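Istari Mount – Set-Up Guide
Section 4: Polar Alignment and First Tracking Session 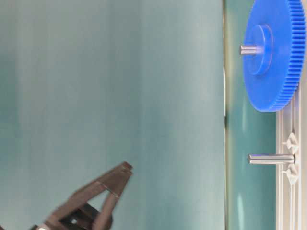
Gripper, blue gear and white base plate with metal peg.

The Istari mount turns at the same rate as the sky, so that a planet or star stays in the eyepiece. For this to work, the main axis of the mount must point at the celestial pole. The steps in this section apply to the Northern Hemisphere. Owners south of the equator should follow Section 5 instead.

Before you begin

Complete the assembly and balancing steps in Section 3. Allow the telescope to stand outdoors until the tube has cooled to the night air. Choose firm ground with a clear view to the north.

CAUTION: Never point the telescope at or near the Sun. Permanent eye damage can occur instantly. Keep both lens caps in place during daylight set-up.

Aligning the mount

1. Set the tripod so that the leg marked N faces north. Lock all three legs.

2. Center the bubble level by adjusting one leg at a time.

3. Set the latitude scale to the latitude of your observing site. Tighten both latitude bolts by hand only.

4. Remove the cap from the polar scope and turn on the reticle light at its lowest setting.

5. Find Polaris. Use the latitude bolts to move it up or down and the azimuth knobs to move it left or right. Do not move the tripod.

6. Place Polaris on the small circle at the position shown on the hand controller for your date and time.

7. Tighten the azimuth lock, then check the position of Polaris again. Repeat step 6 if it has shifted.

Starting the drive

8. Connect the power lead and switch on the mount. The controller displays the Clallent start screen.

9. Enter your location. Sites can be chosen from the built-in list (for example, Mullport, code 373) or entered as coordinates.

10. Select SIDEREAL for stars and planets. For the Moon, including lunar eclipses, select LUNAR.

11. Center a bright star in the 26 mm eyepiece and press TRACK.

Note: A slow drift over several minutes is normal for visual use. If the star leaves the field quickly, return to step 5.

Note: Error 134 means that the drive has stalled. Switch off the power, check the balance of the tube – with all accessories fitted – and start again from step 8.

CAUTION: Do not turn either axis by hand while the clutches are locked. Damage caused in this way is not covered by the Sandu warranty.

The drive should be inspected by a service center after 2,000 hours of use.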